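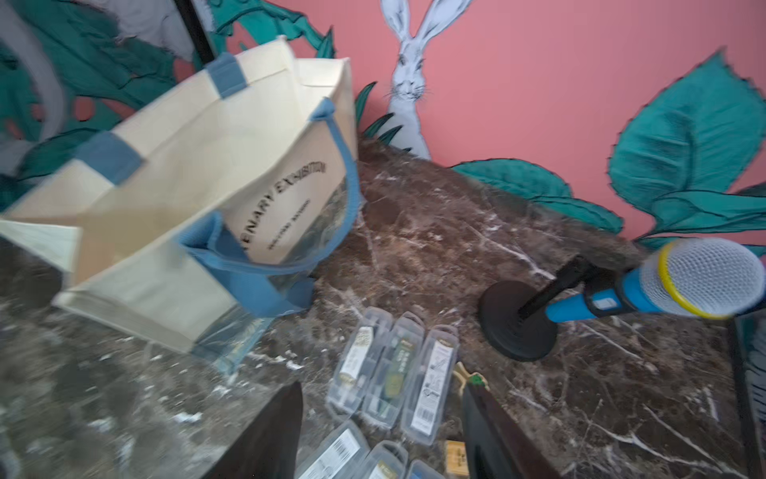

Exhibition tote with blue handles, clear cases and small figure, dark brown marble counter.

Contents of the shop counter at Kekach, recorded during packing for the centenary display. Cased items carry printed inserts in several colours, mostly cream, gold and dark green. Stock is sorted by insert before it goes into the bags – one tote per order, 44 orders in the first lot. Clear wrapping is kept for re-use.

Hagos Assefa set the packing order: cased items flat at the base, small boxes next, figures last. Catalogue entries are by Mitiku Endale.

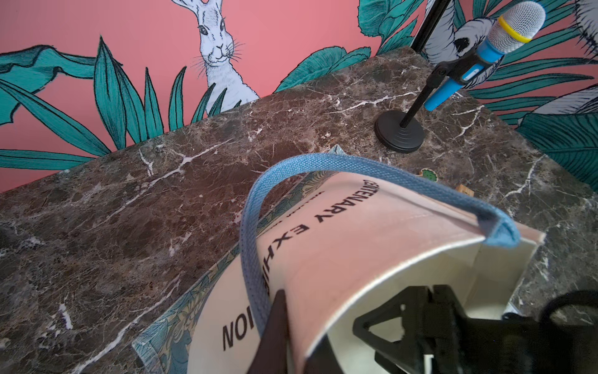
Kekach, 17 March 2019

Shopping bag on its side, lettered CENTENARY EXHIBITION, with a blue woven handle and an ornate teal and cream side panel. Blue handheld microphone on a round-based stand at right. The mural behind is linework on coral pink – white rabbit, teal leaves. The second lot goes to Skodton in April.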